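Varma handheld grippers: a month with the two-hand set

We bought the Varma set in December to replace the pair of Imano grippers we had been using for two-handed recording. Since then the pair has done 70 sessions on household tasks, mostly shoes, small racks and folded cloth. Both sets were ordered through Sukirport and paid for by us.

Setup is quick. The grippers come assembled, and the Imano mounting plates fit on top without new holes. Pairing the two hands with the controller took 27 minutes the first time, most of it a firmware update. After that it was down to a minute or two.

The fingers are the best part. The tips are narrow and squared off, and they get into gaps where the wide Imano pads would bump the thing next to them. A flip-flop is a good test, as it is flat, floppy and hard to get under. With the Imano pads we had to drag it to an edge first. The Varma tips go under the heel and close cleanly in most tries. Metal tubing is harder. The tips are hard plastic with no rubber, and a polished leg can turn between them if you squeeze off center.

Wear is a concern. Varma rates the tips for 2000 closings, and we think that is optimistic if you work against wood and metal. Tips are sold in bags of 8, so replacing them is not expensive, but you do need to keep track of which one went on when. A chipped corner shows up in the finger camera and in the data.

The finger camera itself is good. Both tips stay in view the whole time, and shiny metal does not throw the exposure off as much as it did on the Imano. The head camera we use is our own – a Skodholm unit – and syncing it with the hands was no trouble.

The cables are my main complaint. They are stiff and they pull on the wrist when you reach across the table. Route them down and to the outside, and leave more slack than you think you need.

I would buy the set again for small objects. For heavy or slippery ones I would keep the Imano pads.

Flip-flops and a small rack, head view first and last, finger camera in the middle.

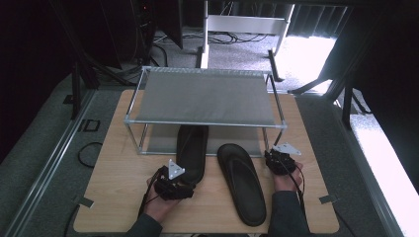
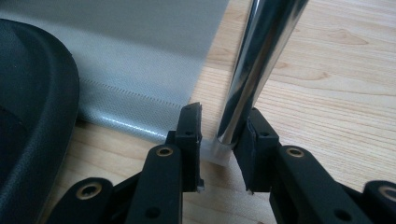
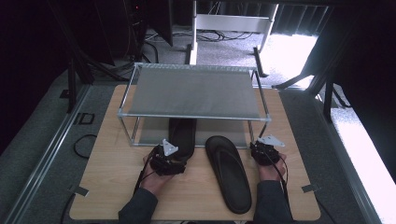

Muireann Ó Néill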